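My grandmother kept her bread recipe on the back of a seed packet, and when it came to me last January the pencil had faded so badly that I had to hold it up to the kitchen window to make out the amounts. I have been baking from it every Saturday since, and oh, the bricks I have served to people I love!

My neighbor Vilja Kokkonen (who grew up on rye and has opinions) told me I was rushing the starter. She leaves hers for 18 hours on top of the refrigerator, under a plate, and won't let anyone lift the plate to look. I tried it her way and the dough smelled wonderful, a little like apples, so I've stopped arguing with her.

The flour matters too. I had been buying whatever was on sale, but the coarse rye from Lehtinen makes a heavier, darker loaf that keeps nearly all week if you wrap it in a towel. We eat it with salted butter and, when I'm feeling fancy, a spoonful of the lingonberry jam Elsa sends us.
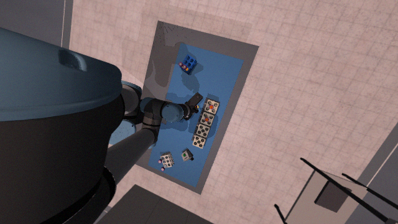
## What I'm baking next

I want to try the version with caraway and a bit of molasses, which my aunt swears was the real one all along. My mother says there was never any molasses in that house. I may have to bake both and let them fight it out over coffee!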